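プロセック店 コスメ売場 テスター衛生・安全点検チェックリスト(7月分・コメント付き)

点検:曹暁燕(Xiaoyan Cao)
確認:コリナ・アンゲル(Corina Anghel)
対象:スキンケア棚、メイク棚、洗面カウンター、バックヤード保管庫
判定:○=問題なし △=要改善 ×=使用中止

1. テスター本体
開封日シールが貼られているか ○
全部そろっていました!先月は抜けが目立ったので、これはかなりうれしいです。シールの字も読みやすくなっています。
使用期限内か △
Pukumの保湿クリームに、開封から7か月たったものが2本。当店の基準は6か月なので、その場で下げて新しいものに替えました。
容器の口や縁に固まりや汚れがないか ○
Lundgrenのバーム、ふたの溝まできれいでした。綿棒で一周する拭き方がすっかり定着していますね。

2. 使い捨て用具
スパチュラ、綿棒、コットンの補充 ○
リップブラシの個包装 △
袋の口が開いたものが混ざっていました。開いていたら迷わず廃棄でお願いします。
使用済み入れのふたと表示 ○
足踏み式に替えてから本当に使いやすい!お客様にも場所を聞かれなくなりました。

3. 表示
全成分表示がテスターの横で読めるか △
Hedeckの美容液だけ、カードが瓶の陰に隠れています。香料の有無を気にして来られる方が多い商品なので、前列の左に出しましょう。
「香料不使用」などのPOPが現行品の内容と合っているか ○
洗浄料の棚番号408のPOPは旧処方のままだったのを、点検前に侯雪蓮(Xuelian Hou)さんが見つけて差し替え済みです。すばらしい目配りです。
パッチテストの案内 ○
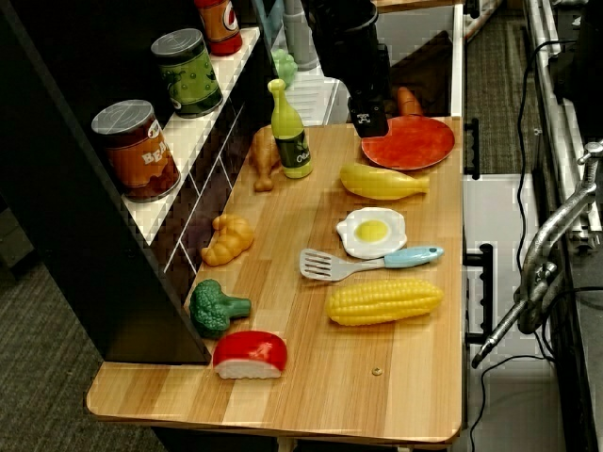

文字の大きさも前回より一回り上げてあり、カウンターの外側に立っても読めました。英語版も同じ大きさにそろえたいので、原稿はアンゲルまで送ってください。

4. 洗面カウンター
床の水はね、滑り止めマット △
マットの角が一か所めくれています。つまずきやすい位置なので、交換までは両面テープで固定。
給湯の温度 ○
吐水口で41度。設定の上限どおりです。
拡大鏡のぐらつき ○
タオルの使い回しがないか ○
ペーパータオルへの切り替えが完了しました。待っていました!

5. 保管庫
直射日光と高温を避けているか ○
エアゾール、除光液を火気から離しているか ○
棚の最上段に重い箱を置いていないか ×
化粧水のケースが最上段にありました。点検中に下ろし、最下段へ移しています。ラベルも貼ったので次からは迷わないはずです。
返品分と販売分の区別 ○

6. スタッフの手指と対応
接客前後の手指消毒 ○
肌に赤みやかゆみが出たときの手順を言えるか ○
宋玉珍(Yuzhen Song)さんの説明が抜群にわかりやすかったです。使用をやめる、ぬるま湯で流す、商品名とロットを控える、責任者を呼ぶ。この順番を朝礼でも一度やってもらえたらと思います。
記録用紙の置き場所 △
引き出しの奥に入り込んでいました。レジ横のファイルに戻してください。

総合コメント
ほぼ全項目が前回より上がっています。新しいスキンケアの棚が増えて忙しい中、この状態を保っているのは見ていて気持ちがいいです。△の項目は写真を撮り直して再提出、×の項目は対応済みですが来月も見ます。

次回までの宿題
Hedeckの成分カードの移動(侯)
滑り止めマットの発注(曹)
リップブラシの袋の検品(宋)
パッチテスト案内の英語版(アンゲル)

次回は開店前の午前9時から、保管庫を先に回ります。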